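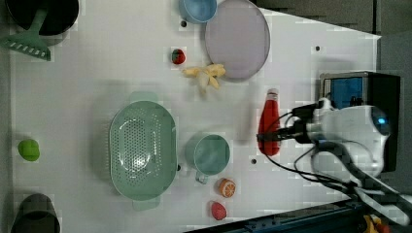
Early Childhood Studies
Unit 4 handout: Pretend play in the home corner
Instructor: Nuala Mac Mathúna

Reading for this unit: chapter 2 of the course text, and the Kordestani observation notes in the class folder.

What we mean by pretend play

A child is pretending when one thing stands for another, or when the child acts as someone else. Feeding a doll is an early form. Later the child makes soup from nothing, serves it, and tells you it is too hot. The second kind asks more of the child, who has to hold the idea in mind with no object to help.

Realistic and open-ended materials

Younger children tend to do better with toys that look like the real thing. A toy pot or spatula tells them what the game is. Older children can use a block as a phone or a scarf as a river, and often prefer to. A mixed-age room needs both. Put out a few realistic pieces and leave plain items within reach.

The adult's part

Arash Kordestani watched one group for 15 minutes at a time and noted each adult comment. Play usually stopped when the adult asked a test question ("What color is that?"). It carried on when the adult took a role, such as a customer ordering lunch. Look for this in your own placement.

Terms to know

Object substitution: using one item in place of another.
Role play: acting as a person or animal.
Script: the usual order of events in a familiar activity, such as shopping or bedtime.

Assignment

Observe one child at play for 15 minutes. Write up to 600 words. Change the child's name. Drafts are due in October, before the placement visits begin.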